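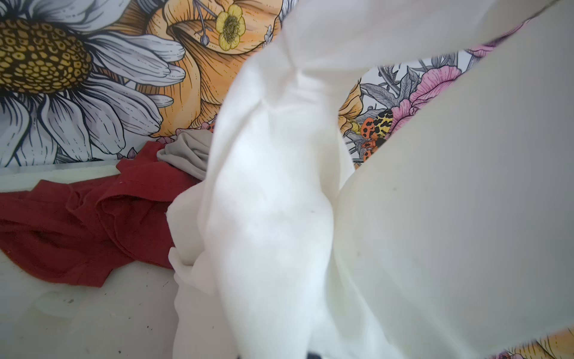 Notebook, soft goods arm. April, evening session at Bowen

Present: me, Nia Rosser until the second calibration. Seren Gethin is keeping the parts list and should copy the changes at the end of this entry.

Goal

Get the wrist camera stream and the joint log onto one clock, then go back to picking cloth out of a pile. Last session ended with the two logs drifting apart and no way to tell which frame belonged to which finger position.

Clock fix

The drift was in the camera process. It stamped frames when they were written to disk, so every slow write moved the stamp. It now stamps on arrival and queues the write. Offset against the joint log is steady at 80 ms over the whole session and I subtract it in the loader. Nia wants it measured again after a cold start. Agreed, not done yet.

Total logged tonight: 3,041 frames. Of these 858 have the fingers in contact with fabric, labeled by hand from motor current and then checked against the picture. The labeling script still lives on the Rivden laptop and should go in the shared folder.

Fingers

Pale finger: fine for pushing, poor for looking. In a close approach it covers most of the right half of the view, and against white cloth its curved upper edge is hard to separate. Under the bench lights both go nearly to the same value. The edge detector returned a fold of cloth as the fingertip often enough that I stopped using its output for anything.

Dark fingers: the tips come in from the bottom of the view and stand out well against the white surface. With the pair spread, the target area between them stays clear. I would rather have this geometry and give up a little reach. The pads are the old Pirkau ones and the left pad has started to lift at the heel. Reglued, clamped, left overnight.

Exposure is still automatic. It should be locked before the next run. With white fabric close to the lens it hunts, and the threshold I set at the start of a run is wrong by the middle of it.

Segmentation

The red garment segments cleanly wherever it is exposed. The gray one does not, and it fails worst where it tucks under something white. Lowering the saturation threshold recovers part of the gray and also brings in specks and stains on the work surface as small false regions. A minimum area filter removes those. It would also remove a cuff if the cuff were the only part showing, so the filter stays off during the final approach.

The wallpaper is a bigger problem. The model calls the orange petals fabric, and it proposes grasps on the ladybug on the wall with more confidence than on the gray knit. Masking everything above the wall seam works as long as the arm is at the home pose. Once the wrist tilts, the seam moves and the mask has to move with it. Nia suggested projecting the mask from the joint angles, now possible with the clocks aligned. Rough version written, tested on recorded frames only.

The lemon-print cushion is a useful hard case. The print gives the model plenty of strong edges inside the object, and the real outline where it overlaps the gray garment scores lower than the leaves do.

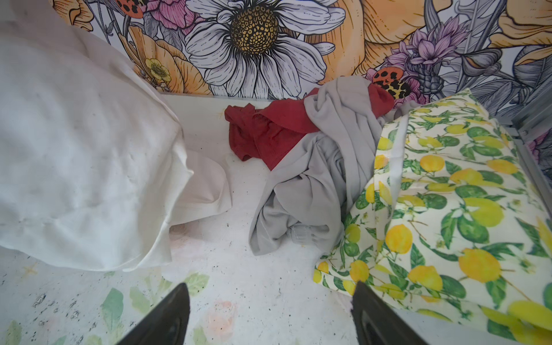

Changes and open items

Camera bracket: M3 screws replaced with longer ones, 4 in total, threadlocker on all. Seren, please update the list.

Wrist cable: still rubs on the Uludwood baseplate at full left rotation. Temporary sleeve fitted — needs a proper clip.

Cold start offset: measure before anything else next session.

Exposure and white balance: lock both, write the values into the run header.

Mask projection: run live at low speed with the grasp command disabled.

Pad glue: check the heel of the left pad before powering the gripper.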